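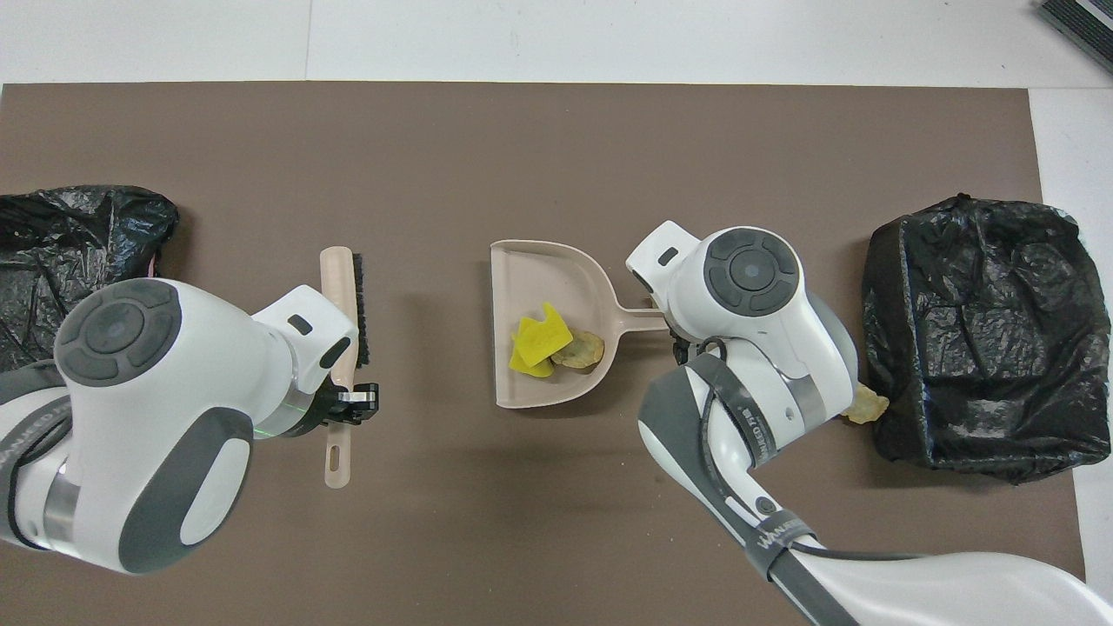

I got to Primden's workshop in Braltoter just after nine on a Tuesday, and Despina Dobre was already on her knees with a torch in her teeth, checking a wrist joint. She looks after the two-armed sweeping cell there, and has done since March. "Mind the crisps," she said, by way of hello.

I'd come to find out what it takes to keep a brush-and-dustpan robot going day after day, and the first answer was straps. "Cables are my whole life," Despina told me, sitting back on her heels. "If one hangs too slack it catches. Too tight and it tugs at the connector every time the wrist turns. So I strap it, run the arm through its full reach by hand, and then I nearly always undo it and strap it again." She reckons she went through 400 straps getting the first layout right, which made me laugh – she didn't.

Then there's the grip. The left arm has the brush and the right has the dustpan, and they're fussy in different ways. "A wooden handle is lovely to hold if you're a person," she said. "For a gripper it's a bit slidey, and it wears. I check the brush every morning, give it a good wiggle, and if it shifts at all I look at the fingers before I touch any settings." She learned that one the hard way, after spending most of a day retuning an arm when all it needed was a wipe with a cloth!

The dustpan has its own routine. Its open edge has to face the brush and stay down on the mat, so Despina lowers it 5 millimetres at a time and slides a bit of paper underneath to feel where it touches. "You can do it from the numbers on the screen," she said, "but I trust the paper more."

Her colleague Keegan Cloutier wandered over with two mugs of tea while we were talking about the mat. He'd wanted to get rid of it and sweep straight on the floor. "The floor's white and so are the arms," Despina said. "I like the brown. I can see what's on it from across the room." Keegan shrugged and said he'd lost that argument six times already.

I asked what breaks most. The right wrist, she said, without stopping to think. She keeps a spare from Sawatzky on the shelf and can swap it before lunch if the bolts behave – then it's calibration all afternoon. She was planning to do the next one on Friday, once the new bolts turned up.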